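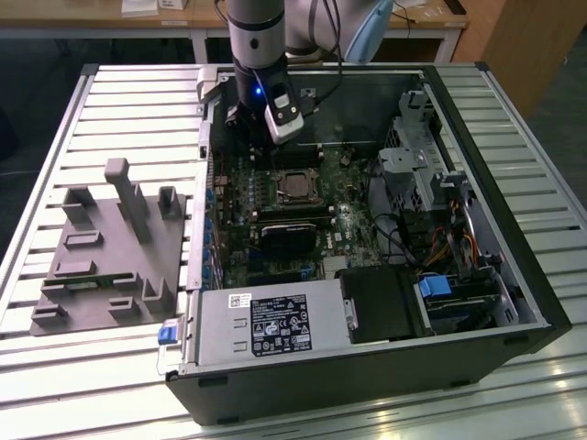 侧板已拆下的台式机机箱，主板CPU插座为空

赛季技术通讯：下半程中场压迫数据复盘

2018-06-29

Fledham女足一队本赛季下半程的中场使用方式与上半程有明显差别。本期整理主教练组提供的比赛记录，重点讨论8号位球员Chae-won Noh的位置变化，以及这一变化对二次球争抢和由守转攻速度的影响。

一、位置与职责

上半程球队以4-2-3-1为基本阵型，Noh多数时间担任双后腰中偏右的一人。她的活动区域集中在中圈及本方三十米线之间，主要任务是接应中卫出球，向右路转移。这种安排下，出球线路稳定，但前场压迫时两名后腰与前腰之间的纵向距离过大，对手中卫只要完成一次向前直传，就能绕开第一道防线。

冬歇期之后，教练组改用4-3-3。单后腰由Leonilde Lobo担任，Noh前移为右侧中前卫，左侧由Gobnait Sheehan轮换出场。三人的平均站位形成一个底边朝前的三角形，Noh与右边锋的横向距离缩短，丢球后的第一时间反抢人数通常可以保证在两人以上。

二、压迫触发条件

教练组规定的触发条件有两个。第一，对手中卫向边后卫横传，且接球人背对中路；第二，对手后腰在接球前没有观察身后。出现任一情况，同侧边锋负责封堵沿线传球，Noh负责贴近对方后腰，中锋切断回传中卫的线路。Lobo不跟随上前，保持在中卫身前，处理长传落点。

执行层面的难点在第二个条件。判断对手是否观察身后，需要场上球员在跑动中完成，标准不易统一。技术分析师Tien-fu Chiang在五月的内部讲解中建议改用身体朝向作为依据：接球人肩线与本方底线平行即视为可以上抢。此后几场比赛中，右路上抢的时机比较一致，左路仍有提前启动的情况，对手两次利用这一空当直接打到边后卫身后。

三、数据

统计口径如下：抢断和拦截合并为“夺回球权”，只计算对方半场；夺回球权后十秒内完成射门的，记为“转换射门”；因犯规中断的回合不计入。

下半程联赛，全队在对方半场夺回球权166次，其中Noh个人40次，为全队最多。全队转换射门转化为进球的有8个，其中2个由Noh直接助攻。进球来源以右路为主，与她和右边锋的配合位置相符。

上半程的记录采用了另一套标注方法，未区分对方半场与本方半场，因此本文不做前后数值对比。分析组计划在休赛期按新口径重新标注，完成后另行刊出。

四、存在的问题

体能分配是目前最突出的问题。高位压迫要求中前卫反复进行短距离冲刺，Noh在比赛最后阶段的上抢响应变慢，常见表现是她仍然移动到了正确位置，但到位时对手已经转身。在对阵Flillorgate的客场比赛中，失球即发生在此类回合：右侧上抢晚了一步，对方后腰转身后将球送到弱侧，Sheehan来不及回收，Lobo独自面对两名持球推进的对手。

其次是角球防守后的转换。Noh在防守角球时站在禁区弧顶，负责争抢解围球。改打4-3-3以后，前场只留一名中锋，解围球即使由她控制，向前也缺少接应点，多数情况只能回传或横传。助理教练Ha-neul Yook认为可以让左边锋不参与角球防守，直接留在中线附近；门将教练对近门柱区域的人数表示保留。该方案将在季前热身赛中测试，暂不写入固定战术手册。

第三，定位后腰的替补深度不足。Lobo缺阵时，Noh需要回撤到单后腰位置，右侧的压迫结构随之失去核心。目前的处理方法是临时恢复双后腰，相当于退回上半程的打法。两套体系之间的切换在赛前准备充分时没有问题，在比赛中途临时调整时，边后卫的前插时机往往出现混乱。

五、休赛期安排

一队球员归队后先进行体能测试，随后分组训练。中场组的内容包括：短冲刺间歇训练，上抢后的回位路线，单后腰与双后腰的场上切换。其中切换训练以十一人对抗形式进行，由教练在场边举牌示意，不提前告知球员。

青年队中场Seo将随一队参加全部季前训练，主要练习单后腰位置。她在青年队习惯踢中卫，长传落点判断较好，背身接球时的第一脚触球方向需要改进。是否进入一队注册名单，由主教练在热身赛结束后决定。

比赛录像的剪辑与标注继续使用Rosix系统。各组教练如需调取单场片段，请注明对手名称、上下半场和起止时间，并提前一个工作日提交给分析组。

下期内容：边后卫前插时机与弱侧保护。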